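Plurna: Call for Participants, Pillow Handling and Casing Study
Intake opens in September

Plurna tests bedding and soft goods for hotels, laundries and small manufacturers. We are recruiting adults for a paid study of how people pick up, turn, plump and set down bed pillows at table height. The results feed into the Zadelness handling guide, which laundries use when they lay out finishing stations. No background in bedding, laundry or textiles is needed.

What the work consists of

Participants stand at a table and carry out short handling tasks on one pillow at a time. Each task is read out before it begins. Typical tasks are:

- stand the pillow on its edge against the wall and let go
- lay it flat, then turn it over end to end
- press the filling back toward the corners
- fold it once across the middle and release
- put on a cover, close it, and take it off again

The set of tasks changes between sessions. Some sessions use uncovered pillows only. A full session contains 41 tasks with two breaks. You set your own pace, and a task that goes wrong is noted and repeated once. Dropping a pillow is not a fault. Please do not correct a pillow that has slumped or fallen over until you are told to go on, as its resting position is part of the record.

Pillows in the study

All pillows are white and carry a stitched number on one seam. Fill weights run from 700 to 1,075 grams. Fillings are polyester fiber, cut foam, and feather. Participants with a feather or down allergy can be placed in the fiber and foam group and should say so on the form. Covers are supplied by Taşdemir and are laundered between participants with an unscented detergent.

Requirements

- Age 18 or over
- Able to stand for 40 minutes at a stretch
- Normal use of both hands, with no wrist or shoulder injury in the past six months
- Able to follow spoken instructions in English
- Short or close-fitting sleeves on the day; no rings, bracelets or watches

Left-handed participants are wanted in particular. Our last intake had too few for a separate analysis. People who work in hotel housekeeping may apply but will be placed in their own group.

Place and hours

Sessions are held at the Rotau building, ground floor, rear entrance. Start times are 9:00 a.m. and 1:30 p.m. Each session runs two and a half hours including breaks. The floor is level from the entrance to the work area and there is a restroom on the same side. Street parking is limited before 10:00 a.m. Lockers are provided; bring your own padlock.

Pillow standing against the brick wall.
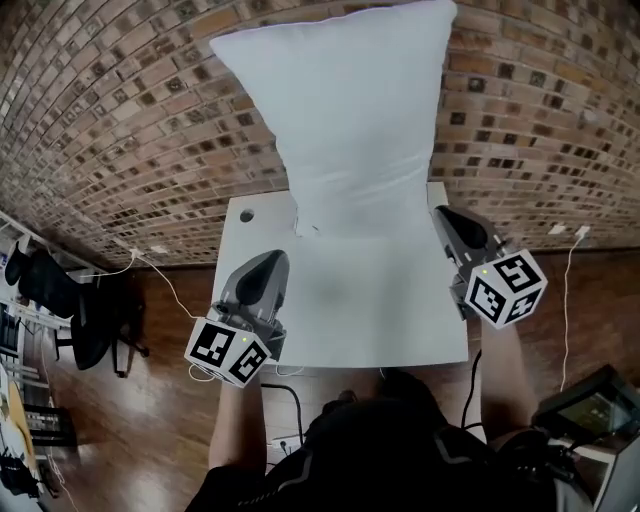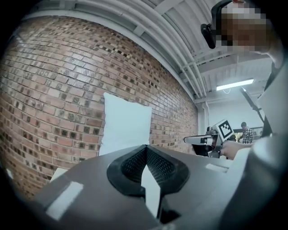
Payment

Participants receive $200 for two completed sessions, paid by bank transfer within 14 days of the second one. Sessions must be at least two days apart. If you complete only the first, half the amount is paid. Travel costs are not covered. If we cancel with less than 24 hours' notice, the session is paid in full.

Data and consent

Sessions are recorded. Faces are obscured before recordings leave the project team. Names and payment details are stored apart from the session records and deleted once payment has cleared. You may withdraw at any time during a session, or afterward until the records have been merged for analysis. The consent form gives the cutoff and will be sent with your booking. Read it before you arrive; there is time for questions but not for a first reading.

How to apply

Fill in the short form at the Plurna front desk or request it by email from the study office. State your height, your writing hand, any allergies, and which start time you prefer. Height is used to set up the groups and is not a ground for refusal. Applications are handled in the order received. Those not placed in the first intake stay on the list for the second unless they ask to be removed.

Current employees of Plurna and Taşdemir, and members of their households, are not eligible.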